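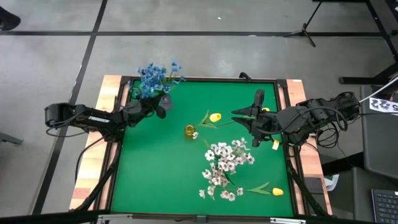
Small Vases, Fake Flowers: notes for the Shezi craft evening
Zodwa Le Roux
2019-05-27

Opening

Hello everyone, thank you for coming out, and thank you Jacobus Mtshali for the introduction and for carrying both crates up the stairs. (Wait for people to find seats. Check that the back row can hear.)

Start with the confession. I was a snob about artificial flowers for years. I grew up with a grandmother who kept dusty plastic roses on top of the television, and I swore I would never own one. I now own 325 stems. I know the number because I had to list them for the move to the Nukbridge studio, and I sat on the floor and counted them one by one, and I enjoyed every minute!

Ask: who has fake flowers at home? Hands up. Who hides them when people visit? (Usually gets a laugh. Move on quickly if it doesn't.)

Part one - the vase comes first

Most of us pick the flower and then hunt in the cupboard for something to put it in. Try it the other way around tonight. Pick the vase, stand it in front of you, and look at the mouth of it before you touch a stem.

The little yellow glass one is my favorite thing I brought. It's short, it's a plain cylinder, and the color is that warm amber you can see through. Glass like that shows everything inside it, including an ugly wire stem, so it makes you tidy up your work. It also makes a yellow tulip look as if the two were made for each other.

Then the gray one, with the blue flowers. Gray is wonderful with blue. It stays quiet and lets the small petals do the talking. I've tried the same bunch in white and it looked like a hospital gift shop. Small petals also like to be crowded together, so don't be shy about how full you go. Push in one more bit than you think you need and then stop.

(Hold up each vase. Pass the gray one around, keep the glass one up front.)

Part two - the tulip

People get the tulip wrong by standing it up like a flagpole. Real tulips lean. They keep growing after they're cut and they bend toward the window, and by day three they're all over the place. So bend yours! Most fake stems have a wire inside. Hold the stem in both hands and roll it gently over your thumbs, a little at a time, and you'll get a soft curve. If you fold it at one spot you get a kink and it will never come out.

Leaves next. The long green leaves usually arrive pressed flat against the stem from being in the packet. Open them out and curl the tips over a pencil. It takes a minute and it's the biggest improvement you can make to a cheap flower.

Closed bloom or open bloom? I like closed. An open fake tulip shows you its plastic middle. A closed one keeps its secrets.

A tall stem in a short vase is going to tip. Put it in, let go, and see where it wants to fall. Then either trim it or add weight. I use aquarium gravel in the gray vase. In clear or tinted glass I use glass beads, the flat kind.

DEMO: bend tulip, open leaves, place in yellow glass. Talk while doing it. Do not rush. Last October at Cistau I rushed and the whole thing went into somebody's tea.

Part three - the blossom branch

Oh, I love this one. White blossoms with a bit of pale pink, all bunched along a thin brown stem. It's the piece everyone reaches for first, and it's also the hardest to place, because it sprawls. Lay it down on the table and just look at it for a while before you do anything. Which way does it want to go? There's always a side with more flowers. That side faces the room.

A branch like that wants to be by itself. Put it with the tulip and the tulip disappears. Put it with the blue ones and you have a wedding table from a catalog. (Nothing against weddings. I've done 104 of them.)

If you must combine, keep the branch low and to one side and let it hang out past the edge of the vase. And please, please do not cut it until you have tried it at full length. I've watched so many people snip first and be sorry.

Part four - where you work

Quick word on the table, since I always get asked. I like green felt under everything. Glass doesn't slide and doesn't click when you set it down, stems don't roll off, and white petals show up beautifully against it, so you can see the shape of what you've made. Yellow sings on it too. Leaves are harder to see against green, so for leaf work I sometimes put a sheet of white paper down.

Spread everything out flat before you begin. I know it looks like a mess. But you can't choose from a bag! Give each stem its own patch and leave the vase standing upright in the middle of things, where you'll keep looking at it.

Dusting: hairdryer on cool, outdoors, once a month. A soft paintbrush for the blossoms. No washing unless the label says so - I lost a whole bunch of hydrangeas to a sink of warm water and the dye ended up on my mother's towels.

Storage: upright in a tall box, heads up, tissue between the blooms. Jacobus uses wine cartons from the shop downstairs and they fit perfectly.

Hands-on (leave plenty of time)

Each table gets one vase and nine stems. Use as many or as few as you like. One stem in a vase is a finished arrangement if it's a good stem and it leans the right way.

Walk around. Things to look out for: leaves still flat, everything the same height, flowers all facing the ceiling.

If people finish early, ask them to swap vases with the next table and start again with the same flowers. This is always the best part of the evening, it's amazing how a different mouth changes the whole bunch.

Questions that usually come up

Scented spray? I don't like it, but it's your house.

Mixing real and fake? Yes, go ahead. Real greenery with fake blooms fools almost everybody. Use a liner so the water stays away from the wires.

Where do I buy? Prilimard has the wired tulips, and the blossom branches come in when they come in, so ring first.

Remind people to leave their names on the sheet by the door if they want the October evening. Return scissors to the blue tin. Thank Jacobus again.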